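The second arm went in at Bakke in December, and I've now worked next to it long enough to say something about it.

My old job on the line was picking and placing, up to 4000 parts on a long shift. The arm does most of that now. I clear jams, swap trays and check what it puts down. My wrists feel better. The day feels longer – there's less to do with my hands and more to watch. 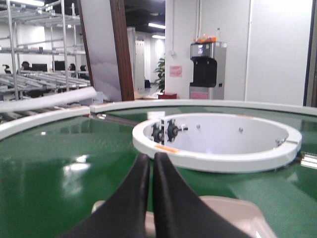
Did anyone lose their job over it?

Three people moved to packing, and Merle Lockyer took the training and now sets up both arms. Her pay went up. Packing pay stayed where it was, and that still comes up at lunch.

Paora Waaka wants all of us trained by spring. I've put my name down. The course takes 30 hours, half of it on our own time, and I've asked for that part to be paid.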